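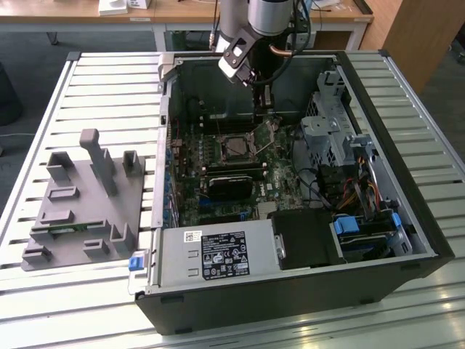
Tariq Kakakhel asked that the minutes record his objection to the word "obsolete" in the draft disposal schedule. In his view the word had been used for three different conditions: out of warranty, unable to run the current operating system, and not working. He asked that the schedule be returned for rewording before the meeting considered any of the figures in it.

Jendville Library Service
Equipment and Systems Working Group
Minutes of the meeting held 11 August 2024, Lamptey Street branch, upstairs meeting room

Present: Naa Sarpong (chair), Tariq Kakakhel, branch representatives for Lamptey Street, Northside and the mobile service, records officer (minutes)
Apologies: finance officer; Hill Road branch representative

Papers circulated: draft disposal schedule (version 3); register reconciliation report; Elteo collection terms; public access booking report; draft data clearance procedure.

The statement recorded above was made before item 1 and is placed at the head of the minutes at Tariq's request.

1. Minutes of the previous meeting

Accepted with one correction. Under item 6, "the network cabinet at Northside" should read "the network cabinet at Hill Road". The Northside cabinet was replaced in March and is not due for inspection.

2. Matters arising

2.1 Receipt printer paper. The supplier has confirmed that the narrower rolls are being discontinued. Branches are to use existing stock and order the wider rolls only after the printer settings have been changed. Lamptey Street has already changed over. The mobile service can't do so, as its printer doesn't take the wider roll. A replacement printer has been added to the purchasing list at priority B.

2.2 Self-check kiosk at Northside. The fault logged as "screen freezes" was traced to the card reader cable. The cable has been replaced and the log entry remains open until the end of the month.

2.3 Key safe. Still outstanding. The new code has been set but not distributed.

3. Register reconciliation

3.1 The records officer spoke to the report. The Ranen asset register holds 1031 lines. The physical check located 555 items with a readable tag that matched a line in the register. The difference is mostly historical: when the old spreadsheet was imported, each monitor, keyboard and power adaptor received its own line, and these were never tagged.

3.2 It was proposed that peripherals valued below 200 dollars at purchase be removed from the register and held as consumables. Naa noted that the council's finance rules set the threshold for capital items but say nothing about what a branch may choose to track beneath it. The group may therefore set its own rule.

3.3 The mobile service representative asked that barcode scanners be exempted and kept on the register whatever their value. They are moved between vehicles and are the item most often reported missing. Agreed.

3.4 Tariq pointed out that a deleted line in Ranen can't be restored and that its maintenance history goes with it. He preferred that lines be marked "retired" and hidden from the default view. The records officer confirmed that retired lines do not appear in the annual export. Agreed on that basis.

3.5 There are 51 items that were found during the check with a tag but with no matching line. Most carry tags in the old format, with the branch letter before the number. The likely explanation is that the import dropped the letter, leaving duplicates which were then overwritten. The records officer will compare them with the paper purchase files before new lines are created.

Resolved: peripherals under the threshold to be marked retired, scanners excepted. No line to be deleted.

4. Disposal schedule

4.1 Discussion returned to the statement made at the opening of the meeting. It was agreed that the column headed "obsolete" be replaced with a column headed "condition", using the following terms:

Working, unsupported – starts and runs, but can't take the current operating system.
Working, surplus – starts and runs, supported, no present use.
Faulty, repairable – fault identified and part available at reasonable cost.
Faulty, not repairable – fault identified and part unavailable or uneconomic.
Untested – no one has yet tried it.

4.2 Northside asked who decides what cost is reasonable. Naa suggested that a repair be considered uneconomic if parts come to more than a third of the price of the replacement model on the council's purchasing panel. Labour isn't to be included, since repairs are done in staff time already allocated. Tariq disagreed with leaving out labour, and said that a repair taking two days was not cheap because the part was. After discussion the one-third figure was adopted for parts, with a limit of three hours of bench time. Repairs expected to exceed either limit are to be referred to the group.

4.3 Memory and drives removed from unrepairable desktops may be kept as spares. Lamptey Street reported that its spares cupboard is full and that some of the contents do not fit any machine now in service. Spares are to be reviewed whenever a model leaves the register completely, and surplus parts sent out with the next collection.

4.4 Donation. The community centre has again asked whether it may have surplus desktops. The group has no objection in principle. The council's disposal rules require that electrical items be tested and tagged before they are given away, and that the recipient sign to say support will not be provided. The cost of testing would fall to the library. Deferred until the finance officer can attend.

Resolved: version 3 of the schedule not accepted. Version 4 to be circulated with the revised condition terms.

5. Data clearance procedure

5.1 The draft was taken section by section. Section 2 (public access machines) was accepted without change. These machines hold no user files after restart, but their drives will be wiped in the same way as all others so that there is one procedure to follow.

5.2 Section 3 (staff machines). The draft allowed wiping to be done at the branch. Tariq asked how a branch would show that it had been done. The amended text requires that the wiping report be saved to the shared drive under the asset tag number and that the tag be left on the case until collection.

5.3 Section 4 (drives that can't be wiped). Where a drive is not detected, it is to be removed, placed in the locked container at Lamptey Street and recorded by serial number. The collector's certificate of destruction must list the same serial numbers. A certificate giving only a total weight is not acceptable.

5.4 Section 5 (photocopiers). Held over. The lease does not state who owns the internal drive. Naa to ask the leasing company for the full terms; the copy on file is missing its second page.

6. Collection terms

6.1 Elteo has offered a scheduled collection from a single address, with a written receipt by item class. Collection from each branch is available at an added charge. The group preferred a single address, with equipment to be brought to Lamptey Street on the existing courier run.

6.2 The courier run is limited to what one person can lift safely. Desktops, laptops and small monitors are within the limit. The plan printer at Hill Road is not, and will need its own arrangement.

6.3 The terms say that batteries must be separated and terminals taped. Branch staff are not to open laptops to do this. Laptops with swollen batteries are to be left where they are and reported by phone.

6.4 The clause on certificates is vague. It offers a certificate "on request" and doesn't say what the certificate will show. In light of 5.3, the terms are not to be signed until this has been settled in writing.

Resolved: Naa to write to Elteo on the certificate clause.

7. Public access bookings

7.1 The booking report was noted. Demand at Lamptey Street is concentrated in the late morning, and the one-hour limit is being extended by hand on most days. Northside has free machines at the same time.

7.2 The branch representative said that people who come in to fill in government forms can't finish in an hour, particularly where the form times out and has to be started again. She asked that two machines be set to a two-hour limit. The booking software can do this by machine but not by time of day. Agreed as a trial, the machines to be those nearest the desk so that staff can help.

7.3 Printing charges were raised but are outside the terms of reference of this group.

8. Other business

8.1 Power boards at Northside are being used in series behind the children's area. To be corrected at once by the branch, without waiting for these minutes.

8.2 Label stock for asset tags is low. The current supplier's labels peel from textured plastic. Samples of another type are to be tried on the next items tagged.

8.3 Tariq asked that papers be sent out a full week ahead. Noted.

Actions

Records officer – compare unmatched tags with purchase files; mark peripherals retired in Ranen; circulate version 4 of the schedule.
Naa Sarpong – certificate clause; photocopier lease terms; distribute key safe code.
Tariq Kakakhel – revise sections 3 and 4 of the clearance procedure as amended.
Lamptey Street – set two machines to the two-hour limit; check spares against models in service.
Northside – power boards.
Hill Road – measure the plan printer and the doorway.

Items carried forward: 4.4, 5.4, 7.3 (to be referred to the branch managers' meeting).

The meeting closed at 12.10 pm. The date of the next meeting will be set once the finance officer's leave is confirmed.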